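Search reviews Go

April 6, 2026
By Rochelle Esposito

I bought the Lacerda zip pouch last July to replace a tin that rattled every time I picked up my bag, and after 9 months of hauling it to work and back I feel ready to say a few kind words about it. It cost me 14 dollars, and it has been to more meetings than I care to remember.

What I like best is the wide opening. My old cases made me fish around with two fingers, but with this one I can look straight down and grab the pen I want.

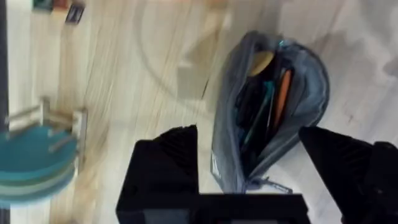 Gray canvas with a touch of turquoise at the zipper, teal and orange pens inside.

My one grumble is that the inside gets pretty dim toward the bottom, so dark pens tend to vanish - I keep the bright ones on top now. My friend Birdie Lindqvist prefers her Cekel roll, but I'd buy this one again, maybe in a second color for my knitting things.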